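Tarnmont open day — quick notes

Posted 2020-12-26

Got there just after the gates opened, lot already half full. The open day at Tarnmont is free to walk around but you still need a ticket for the lifts — single ride or half day, no multi-day on open day. Season pass holders from Flustgate get in on the same pass this year, wich a lot of people at the window didn't know. Ask.

Numbers off the board at the base: 52 runs, 2,114 feet of vertical. 42 runs open when I looked. Snow good up top, thin and scratchy on the lower Manine side.

Lift tour first. Small groups, hard hats, up the metal stairs into the drive room of the Saludo chair. Loud. Could not hear half of it. Learned the chair gets a full line check every May, and that the spare motor is kept warm all season. Worth doing, wear gloves for the handrail.

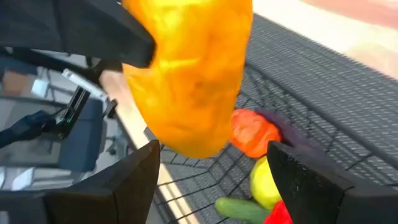
Something yellow and orange, up close.

Then the groomer shed. You can climb in the cab, seat is better than my couch. Line was over an hour by noon so go early. Rental shop was doing free boot fittings — took mine, turns out I've been a size too big for years. Ouch.

Lunch at the base lodge. Chili, bread, coffee. Fine, not cheap. Trays run out, grab one when you see it. Upstairs is quieter and has the view of the Manine lift.

Afternoon I got 2 laps off the Saludo chair before the wind picked up and they slowed it down. Top section is wide and easy, then a narrow bit with ice on the left. Stay right.
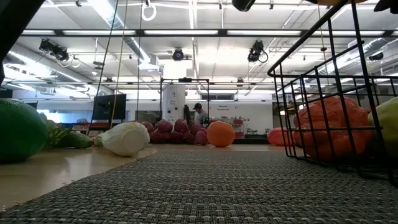 Getting there and parking

Shuttle from the Flustgate lot every half hour, last one back leaves at five sharp. Upper lot is closer but steep and they want chains. Bring cash for the lockers, the card reader was down all day adn no change at the desk.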